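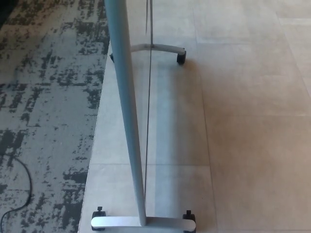

Stand with silver foot bars and black casters

The Amato Tabletop Lectern

A folding oak lectern for the reader who needs a good slope and a steady book, made in our Akville workshop since May.

We love this one! It began as a single piece for a chapel in Prado, where Viola Rinaldi had been reading the lessons with a heavy lectionary propped on two hymn books and a cushion. She asked for something she could lift with one hand and put away in the vestry cupboard afterwards. Gualtiero Marras drew it, Katia Parisi argued with him over the ledge (she was right, it needed to be deeper), and it has hardly changed from that day to this.

The top is solid oak, oiled and left plain, with a ledge deep enough for a full-size altar missal or a large-print Bible of 1000 pages. A brass stay at the back gives 2 reading angles — the steeper one is lovely for anyone reading on their feet. Felt pads underneath look after your altar cloth or table top, and the whole thing folds down to 15 cm for storage.

It works beautifully for the lectern side of a small church, for a prayer room, for a bar mitzvah boy practising his portion at the kitchen table, or for choir folders if you haven't got proper desks. We've also sold one to a man who reads the psalms in bed, and he writes to us often.

Choices
Finish: natural oil, dark oil
Ledge: plain, or with page clips
Carving on the front edge: none, small cross, Star of David, or your own wording up to 17 letters

Carving is done by hand by Tullio Sala, so please check your spelling before you send it. He will carve exactly what you write!

Care
Wipe with a dry cloth and re-oil once a year. Keep candles off the ledge, please. Wax lifts out of oak very slowly and the brass stay gets hot.

Matching pieces
The Rustow kneeler and the Rustow book rest are cut from the same oak and can be ordered in either finish.

Questions about sizes or carving go to Zachary MacPherson in the workshop office.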